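Gathering Demonstrations for a Learned Pick-and-Place Controller
Student project report, Memberg Laboratory, May 2022
Prepared by Musyoka Urio

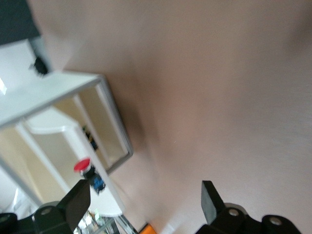

1. Purpose of the project

The project was set up to produce a body of recorded demonstrations from which a learning system could be trained to move small parts between trays. An earlier group had trained a controller, named Miro, on 33 recordings. It performed acceptably when the trays stood in their usual places and poorly when either tray was shifted by the width of a hand. The supervisors attributed this to a lack of variety in the recordings, and the present work was limited to correcting that fault. No changes were made to the network itself.

2. Equipment

Demonstrations were recorded with a two-finger gripper and a small camera mounted at the wrist. The view from the wrist camera was the only image given to the learning system. It was stored together with the joint positions and the opening of the fingers. An emergency stop button is fixed to the white frame, and each operator was required to test it before the first recording of a session.

Recordings were written in the Tretitel format used by the earlier group, so that old and new material could be loaded by the same program. One field was added to hold the name of the operator.

3. Procedure

Each demonstration began with the fingers open and the arm in one of four starting poses. The operator guided the arm to the part, closed the fingers, carried the part to the second tray and released it. Tray positions were drawn from a printed list prepared in advance. During the first sessions the operators chose the positions themselves, and a review of the files showed that they had favored the near side of the table. Those sessions were repeated.

Operators were instructed to keep a failed grasp in the recording if they recovered from it and completed the task. Recordings in which the part was dropped outside both trays were marked and set aside. The instruction was not understood in the same way by all operators at first - two of them stopped and deleted every recording with a missed grasp - and the written procedure was revised.

4. Material collected

A total of 94 demonstrations were accepted. Of these, 44 include at least one failed grasp followed by a recovery, a type of example almost absent from the earlier set.

Motion blur was the most common defect in the wrist images. It occurred chiefly when the arm was turned quickly on the way to the second tray. Blurred images were left in the recordings, as the controller will meet the same conditions in use, but operators were asked to slow the turn in later sessions.

5. Labeling

Start and end points of each grasp were marked by hand, using the Pillai labeling tool. The two labelers worked separately on a shared portion of the files and then compared results. They differed mainly on the moment of release, where the fingers begin to open slightly before the part is free. It was agreed to mark the first movement of the fingers.

6. Remaining work

Training on the combined set is scheduled for July. The recordings set aside for dropped parts have not been labeled. The list of tray positions, the revised procedure and the operator log are held with the laboratory copy of this report.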